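Notebook, 2 March 2025. What to buy before December

Started at the old cream desk, the one with the curly carving and the crystal-looking knobs, and got stuck on drawers right away.
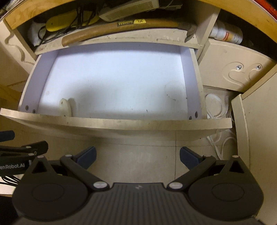

Drawer money

Our grippers open wide, which is great for bottles and tool handles, but a drawer has walls! So before anything else I want slimmer finger pads. Jardine quoted $136 a pair and a 20-day wait. Berkoletti is cheaper but won't sell fewer than 10 pairs (Marion thinks we'd use them up, I'm not so sure).

Cables

White loops on the floor, thin black ones tangled up on the shelf, and we still don't have a proper cable tray on the list. Adding one. Runach has them in stock.

Second desk

Nana Sulemana wants a spare desk from Balter so two people can work at once. I like it, but the room is tight and I'd put the money into pads first. We need more than 5 pairs either way.

To do: ask Jardine about a price break, measure the drawer width properly, send Marion Moncrieff the new total.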